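McGrath Textiles Extends Linen Recovery Service to Regional Aged Care Operators

McGrath Textiles will extend its linen recovery service to aged care operators outside the metropolitan area from March. The service collects end-of-life sheets, towels and blankets, grades them by fibre content and condition, and directs each grade to reuse, wiping cloth or fibre reclamation.

The expansion covers 45 residential facilities with a combined 3,000 beds. Collections will be consolidated at the company's Kendomholm depot.

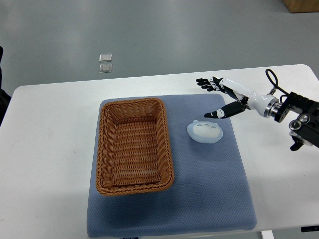

Grading and processing

Items are sorted by hand into cotton, polycotton and mixed-fibre streams. Articles with metal fasteners or waterproof backing are set aside for separate treatment. Cotton lots are baled at 68 kilograms and labelled with the facility code and grade.

"Fibre content is the controlling variable," said Neelam Semwal, Operations Manager. "A mislabelled polycotton lot cannot be corrected once it has been shredded."

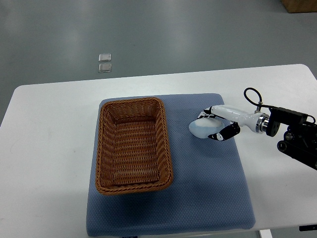
Participating operators will receive a quarterly statement of tonnage by stream. Contaminated linen remains outside the scope of the service and must be managed under the facility's existing clinical waste program.

Operators may register through their McGrath account representative. Media enquiries: Hemant Kandpal, Corporate Affairs, extension 522.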